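I finished season four of Harbor Nights last night and I have so many feelings that I had to open this thing up and type. If you haven't watched the finale yet, go watch it and come back, because I'm going to talk about all of it!

Quick catch-up for anyone new. Harbor Nights is the dating show on Favow where a bunch of singles run a failing seaside hotel together. They cook, they clean the rooms, they fall out over the laundry, and once a week the guests (real paying guests!) vote on which couple gets the big suite. It's filmed in a little town called Tomlow, and I would move there tomorrow if the show's weather is anything to go by.

I almost quit this season in the first week. The opening was slow, and the cast seemed to have been picked for how well they could stand on a dock. Then came the breakfast episode. 37 guests came down at the same time, the toaster died, and the two contestants who couldn't stand each other got stuck behind the counter making eggs for two hours. By the end of it they were laughing so hard they couldn't carry the plates. I've watched it three times. There is no speech in it, no sunset, no string quartet, and it's the most romantic thing I've seen on TV all year.

So of course I was all in on Team Eggs from then on, and of course the producers sent in the ex. I yelled at my screen. The ex arrived by boat in a white linen suit — a boat, when there's a perfectly good road — and got a date at the lighthouse that same evening. I'll admit the lighthouse date was great television. The fog rolling in while they were both pretending not to be cold? Perfect. I still didn't want it to work.

The recoupling had me pacing. Favow lets you vote from the app during the ad breaks, and the guests' vote only counts for half now, so I was sitting on the edge of my bed in old sweats, refreshing like it was my job. 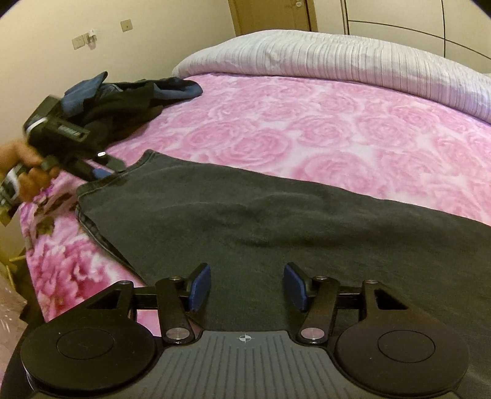 And they won! Team Eggs won the suite and then the whole season, by 80 votes. Eighty! When that number came up I made a noise that set off the dog next door. The runners-up were gracious about it, and the hug on the staircase got me a little teary, even though one of them had spent most of the season hiding the good towels.

My one complaint is the reunion. It's only half an hour, the host keeps cutting people off, and they skipped right over the Murthy's fight. (Murthy's is the bar across from the hotel. If you saw episode nine, you know.) I wanted at least ten minutes on that and we got a single clip with no sound.

Season five is supposed to start in August, with a new hotel and a bigger cast. I'm nervous about the bigger cast, but I'll be there on night one with snacks. Tell me in the comments who you were rooting for, and if you were on the ex's side I promise to be nice about it. I do want to hear why, though!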